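Sorting the jewelry tin
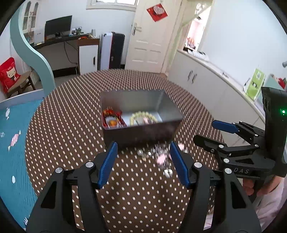
How often should you go through a jewelry box?

Twice a year is enough for most people. I do mine in January and again when the weather turns warm, and in between I only take out what has broken.

I keep my small pieces in a plain metal tin with no lid. I had a proper jewelry box before, a Hallier with 22 little compartments, and I stopped using it because I could never remember which drawer held what. With a tin you see most of it at once. The downside is that everything slides into everything else, and the bracelets end up wrapped around whatever has a hook.

So twice a year it all gets sorted on the round table in the bedroom. I leave the brown cloth on. Beads roll on bare wood, and I have spent enough time on my knees looking under the bed. The cloth has a pattern of small white dashes, which makes it a little harder to spot a loose jump ring, but it stops things from rolling.

I start with the loose charms and pendants. They go in a small heap on the cloth and I leave the bigger pieces in the tin until the heap is done. Each charm gets a quick check of the ring at the top. If the ring has a gap I can get a fingernail into, it goes in an envelope for repair. The pink bow charm has been through the envelope twice already. I like it too much to give up on it.

Bracelets come next. The beaded ones with the pearl look need the most care – the elastic goes long before the beads do. I stretch each one gently and look at the cord between the beads. If it has gone thin or fuzzy I cut it myself over a bowl and restring it that evening. A spool of Beddoe cord was 8 dollars and has lasted me years. I wipe the beads with a barely damp cloth and let them dry flat. No soap, no dip. My friend Renata Figueroa put a strand of hers in silver dip once and the coating came off in flakes.

The red and orange pieces are the ones I wear least and they take up a good part of the left side of the tin. Every time I plan to thin them out and every time they go back in. Heledd Vaughan has asked for first pick if I ever do.

For silver-colored things I use a dry polishing cloth and nothing else. Most of mine is plated, and rubbing hard takes the plating off. A few light strokes, turn the cloth, a few more. Black marks on the cloth are normal.

Putting it back, I lay the bracelets down first as flat circles, then the heavier trinkets beside them, then the charms. I tried small zip bags for a while, up to 80 of them at one point, and getting dressed took twice as long. Now only chains get a bag. I leave the clasp hanging outside the seal and they don't knot.

The whole job takes me most of an afternoon if I don't restring anything. I still have one earring with no partner, a small gold hoop, and it is going in the repair envelope until spring.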